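Bergeron Prize goes to Qiuyue Ye for her history of the canal cooks

We have been sitting on this news since Thursday, and those of you who know how badly we keep secrets will understand what that cost us! The Bergeron Prize for a first book in social history has been awarded to Qiuyue Ye for Bread on the Towpath, her study of the women who cooked for the digging crews on the Arstead Canal. The prize is given every other year and comes with $2000, a framed certificate and an invitation to give the evening lecture at our December meeting.

Many of you will remember Qiuyue from her days as a graduate student here, when she had the carrel by the radiator and a stack of photocopied account books so tall that the cleaning crew used to leave her polite notes about it. Those account books became the heart of the book. They belonged to the Callero company, which held the contract for feeding the crews, and they had been read before, mostly by people who wanted to know what the canal cost. Qiuyue read them for flour, lard, lamp oil and soap, and for the names in the margins next to each order. Most of those names were women's names, and most of them had never appeared in print.

The finished book runs to 430 pages, which sounds like a lot (I said so to my husband when it landed on the kitchen table), but I read it over one long weekend and was sorry to come to the notes. The chapter on wages is the one the judges kept coming back to. Cooks on the eastern section were paid by the head, so that a crew of 40 men brought in twice what a crew of 20 did, while cooks on the western section got a flat weekly sum no matter how many turned up for supper. You can guess which section had trouble keeping its cooks through the winter. Qiuyue follows a handful of them as they walk from one camp to the next looking for better terms, and she does it with such patience that you start to feel the mud yourself.

In their citation the judges wrote that the book "takes a subject long treated as background and gives it the full weight of labor history, with a command of local sources that is a pleasure to watch." They also praised the maps, and I would like to add my own vote for the maps. I am hopeless with directions and I never once got lost.

There were 2 other books on the final list this year, and the judges asked us to say that the discussion was a long and happy one. We hope to have both of those authors at the spring workshop, funding permitting, and will print their names once they have said yes.

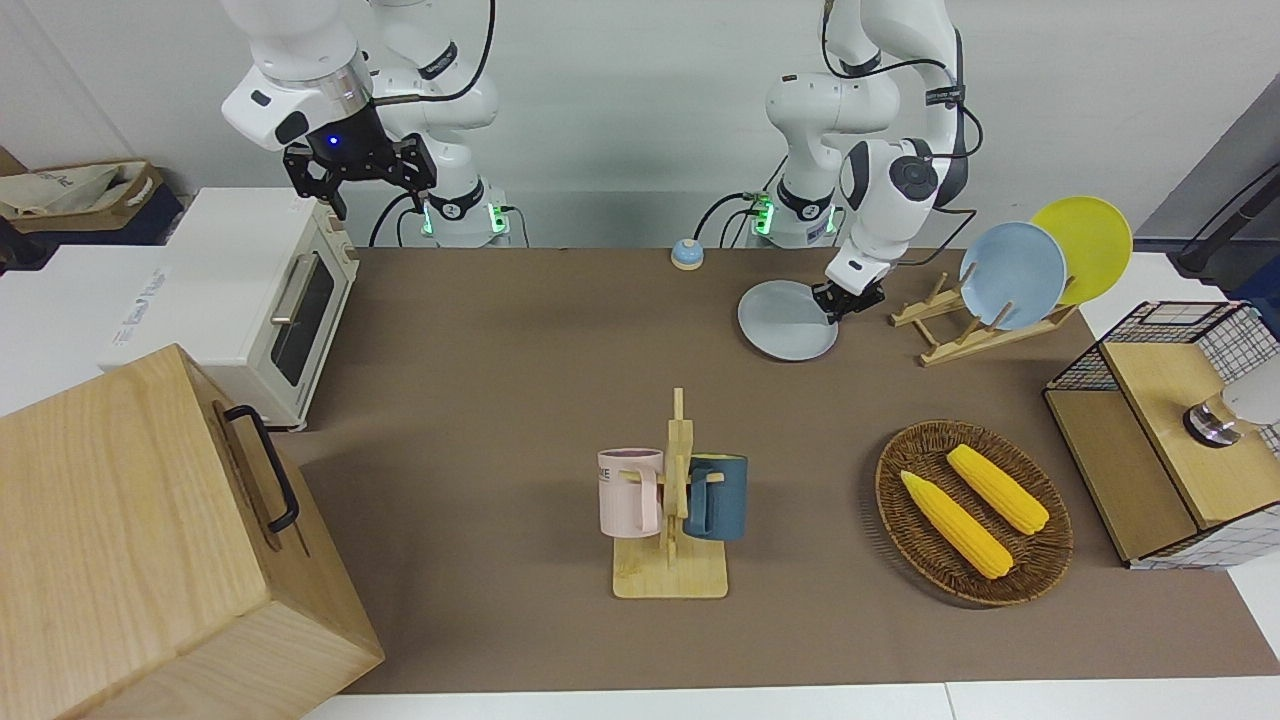 Qiuyue tells us she is already at work on a second project, this time about the Allik boarding houses, which took in many of the same families once the canal opened and the camps were taken down. She has found one set of letters so far and is hoping for more. If your family came through Arstead and there is a shoebox in the attic that you have been meaning to go through, please do write to her care of this office. She would be thrilled with recipes, rent books, grocery lists, anything at all, and she is very good about returning things.

The evening lecture is open to members and their guests and begins at 7 p.m. in the upstairs reading room. Please let the office know if you plan to stay for supper afterward so that we can order enough. Copies of the book will be on the table by the door, and Qiuyue has promised to sign until her hand gives out.

Comments

marjorie_t: So pleased for her. I sat two seats down in the methods seminar and she was asking about those account books even then.

Del from Accounting: Will the lecture be recorded? I can't manage the stairs these days.

Office: Yes, Del, and the elevator is working again too!

R. Pruitt: My great-grandmother cooked on the western section. Ordering a copy tonight.

Recent items
Call for papers: spring workshop
New hours for the map room
Member news and moves
Notes from the fall book swap

Like what you read? Sign up to get the newsletter by email. You can unsubscribe at any time.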